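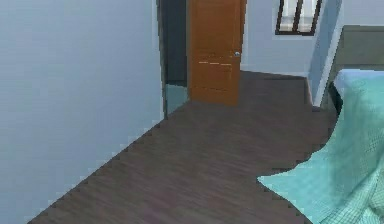

07/02/2023

Varnish bench, floor finish trial, panels from the Burura batch. Second coat of the Abbasi oil went on the oak offcuts first thing. Viscosity cup reading unchanged from the October tin. Panel 97 has a run along one long side, so leave it out of the gloss readings.

Rub test on the Bileteck wax: stopped at 2776 strokes when the felt pad came away from the block. Glued a new pad on. Carry on from the same count, don't start again - the counter has not been reset.

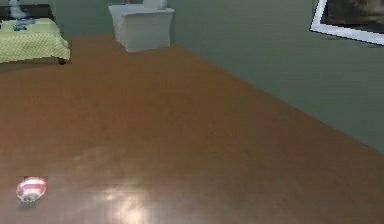
Glare on the brown floor, with the red and white striped object.

Gloss meter drifts if the lid is left up. Check against the black tile before each set and write the tile value in the margin. I missed it for 3 panels this morning and will have to repeat them. 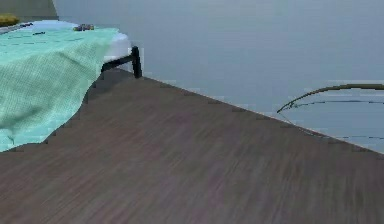 Floor running up to the pale wall, green blanket on the bed.

Jududow hardener: 2 tins left, one already opened. Lid was not pressed down and there is a skin on top. Strain before use.

Cure rack is full. Moved the older pine pieces to the bottom shelf, labels facing out. 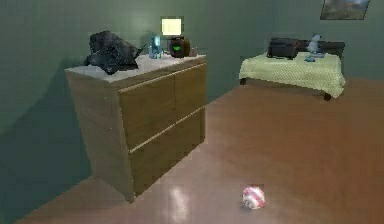
Chest of drawers and low bed, glossy floor.

To do: repeat the missed readings, order felt, sand back panel 97 and recoat - thinner this time.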